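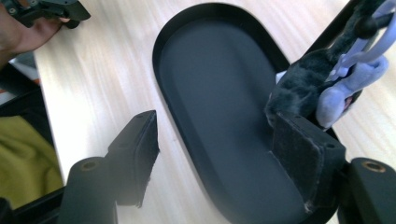

The Psalms evening groups have now run through their first two terms, and this report covers both. The Nandari Fund asked us in its award letter to show whether people who don't usually open a Bible at home would do so if given a short psalm each day and a group to talk it over with. My answer so far is that some have, and that we can't yet say how many would have done it anyway. We have kept the evenings plain, with one psalm read aloud twice, a silence, then talk. Hosts were told that a black oval tray on a wooden table does perfectly well for collecting the response cards and that we would not be paying for anything grander.

Booklets

We printed 600 copies of the first booklet, Out of the Depths, and 540 have gone out. I would ask the Fund not to read too much into that second figure. It counts booklets that left the office at Cuesta Road. A good many went in bundles to churches that asked for more than they had people for, and I have seen a pile of them on a radiator shelf at Derton with the band still on. The remaining copies are kept for new joiners.

The text held up better than I feared. Ghassan Khasawneh wrote the notes on the psalms of lament, and those are the pages people quote back to us. Psalm 88, which ends in darkness and offers no way round it, brought more comment than any other. One woman wrote that she had been a churchgoer all her life and had never heard it read out. The notes on the royal psalms are weaker. They lean on background that readers don't have, and two hosts told me they skipped them.

Groups

Numbers at the evenings were strongest in October and fell off after that. I had expected a dip in the dark months and a recovery in spring. The dip came, and the recovery has been patchy. Derton is holding. The Greletti estate group met on the same night as a long-standing choir practice for most of the first term, which we should have found out before we booked the room. It has since moved and is doing better, though most of those who come already belonged to a midweek Bible study that closed last year. They are very welcome, but they are not the people the grant was meant to reach.

Response cards

We have 100 cards back. Nearly all are kind, and I don't put much weight on kindness. The question "Has this helped you to pray?" more or less asks for a yes, and gets one. The question that has told us something is "Which day did you stop?" A fair number stopped in the second week, where the booklet runs straight into Psalm 18, all fifty verses of it, for a single morning. That was our mistake. In the revised order it is split over four days.

I would also like to drop the claim in our application that the groups would "deepen the spiritual life of the neighbourhood". I wrote it, and I don't know how anybody would check it. What we can check is whether people keep reading after the booklet runs out. We propose to telephone 30 readers, chosen from the sign-up list and leaving out anyone on a church rota, and ask them.

Money

Spending is within the budget you approved. Printing came in a little under and room hire a little over, the latter because Derton put up its charges. We have not touched the sum set aside for an audio version. Ghassan is in favour of going ahead with it. I am doubtful, having asked at three evenings who would use one and been met mostly with politeness. We would rather hold it until the calls are done, and we would welcome the Fund's view.

Next steps

The second booklet, on the Songs of Ascents, is in draft. It is shorter, with the verses printed in full above each note, so that people reading on the bus don't need a Bible in the other hand. Bundles will be sent only to churches that give us a named host. We would like your agreement to the change in the evaluation question before the calls begin.

Elvira Chambi
Project lead
Apr 23, 2024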